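Home
Buying
Selling
Lettings
Park Homes
Advice
Contact
Search by town or postcode
Go

Downsizing to a park home: a chat with a couple who did it

November 2021

I've been writing about houses for long enough to have my own ideas about park homes, and most of them were wrong. So when a couple who had swapped a four-bedroom semi in Banley for a two-bedroom home on the Dultden site offered me a cup of tea and a look round, I was in the car before they could change their minds.

They asked me not to use their names (small site, lots of neighbours), so she is "she" and he is "he" and you'll have to put up with it.

The first thing I wanted to know was why Dultden. "The river," she said straight away. "We'd looked at three other parks and they were all very smart, but you came out of your front door and saw somebody else's front door. Here I see ducks." He was a bit less romantic. "It was the parking," he said. "Two spaces, side by side, no shuffling the cars about."

There are 40 homes on the site, and theirs is a Femton, which he tells me is the one with the proper utility room – he was very firm on the word proper. You buy the home and you pay a pitch fee for the ground it stands on. It's the bit that puts people off, so I asked. "It didn't put me off, it puzzled me," she said. "I kept asking our solicitor when we'd own the garden, and the answer was that we wouldn't. Once I'd stopped minding that, I liked everything else." 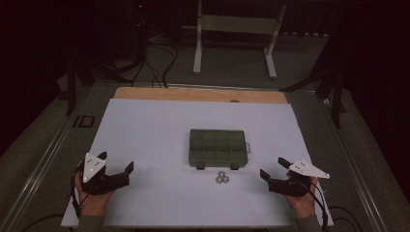

Moving from four bedrooms to two was harder than either of them had let on to the family. They started clearing in the spring and were still at it the week before the van came. "The loft was nothing, you just shut your eyes and throw," he said. "It was the garage that nearly finished us." I can believe it. I have a garage of my own, and what I'd give for everything in it to fit into one green plastic box with a lid and a little latch at the side! He had jars. He had tins with other tins inside them. In the end he kept one shelf's worth and gave the rest to his brother-in-law, who hasn't thanked him.

And the money? They were happy to talk about it up to a point. The pitch fee when they moved in was just over 2000 pounds a year, paid monthly, with water on top. Their old house went to the second people who viewed it, after a first sale fell through over a drain. "Six weeks we lost on that drain," she said. "I could draw you a map of it."

I asked if the home felt small. He laughed and got up to show me the sitting room, where there's a full-size sofa, a piano and a dog bed that would suit a pony. "People think caravan," he said. "My sister brought a sleeping bag." They did have trouble with the wardrobe, which had to go back out through the door it had just come in by, and it now lives in the shed.

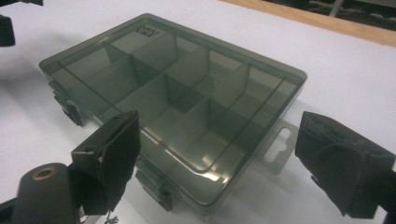 The winter was what I really wanted to hear about, as I'd always thought of these places as chilly. They moved in at the end of September, so they got the full run of it. She says the bedroom was warm enough for her to put the thick duvet away by Christmas, though the hall is "a bit fresh" if somebody leaves the inner door open. He gave me a look at this point, so I think I know who does.

There are rules, of course. No washing out at the front, one dog per home, nobody under 50 living on site. She'd read the whole lot before they signed and says anyone thinking about it should do the same, and should visit on a wet day and again after dark. "We came at night and sat in the car with the window down," she said. "He thought I was mad, but I wanted to hear the road." And could she? "Only lorries. You get to like them."

What do they miss? She said the bath, and he said his apple tree. They've put a new one in a pot by the steps and it had two apples on it this year, one of which the dog ate.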